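# About Werness

Werness makes and sells shirts, knitwear and lightweight tailoring for people who want to get dressed for work without thinking too hard about it. We started with one shirt, the Bramel, a plain cotton poplin with a semi-spread collar. It came in white and pale blue and we sold it from a shared unit behind a dry cleaner's. The Bramel is still our best seller, and apart from a slightly longer tail the pattern hasn't changed.

We now have two shops and this website. Both shops do measuring and alterations, and you don't need to book for either, although Saturday-type crowds can build up before the wedding season and you may have to wait.

## What we sell

The range is small. Shirts are the largest part of it, in three fits and in half-inch collar sizes. After that come the Lã jumpers, which are knitted in merino and cut close enough to go under a jacket. Lã is the Portuguese word for wool, and the accent causes trouble at the till, so if you search the site for "La" you will find them as well.

Civent is our tailoring line. It began in March with a single unstructured blazer in navy and now includes matching trousers and a waistcoat. The jackets are half-lined. Trousers are sold with an unfinished hem, and we will turn them up free of charge if you bring them in with the shoes you plan to wear.

We don't do ties any more. We stocked them for years and sold fewer every season, so the last of them went in a sale. 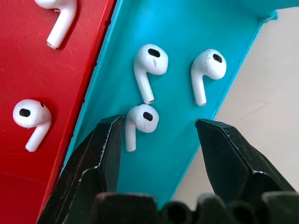

Colours are kept narrow on purpose. Most of what we make is white, blue, grey or navy, and each season we add a couple of others, usually a green or a brown. If a seasonal colour sells well it may come back, but we can't promise that, and we don't keep a waiting list.

## How our clothes are made

Our shirts are cut and sewn by two workshops we have used since the beginning. Buttons are shanked by hand on the Bramel and by machine on everything else. Collars are fused, apart from the soft-collar version, which has a loose interlining and should be ironed while still damp.

We order cloth in short runs. More than 999 shirts in one cloth is a big order for us, and most are well below that. It means sizes do run out, mainly 15½ and 16. Restocks normally take nine weeks from the date we place the order.

## Fit and returns

Shirts are pre-washed before cutting, so shrinkage is slight, mostly in the sleeve. If you are between two collar sizes, take the larger. Jackets come up a little short in the body compared with older styles, and the size page gives back lengths for each one.

Unworn items can be returned by post or to either shop. Altered items can't be returned, so please try everything on at home before asking us to shorten a sleeve.

## Getting in touch

Use the contact form for orders and returns. For alterations it is better to ring the shop where you left the garment, as tickets are kept on paper at each counter.

Page last updated July 26, 2021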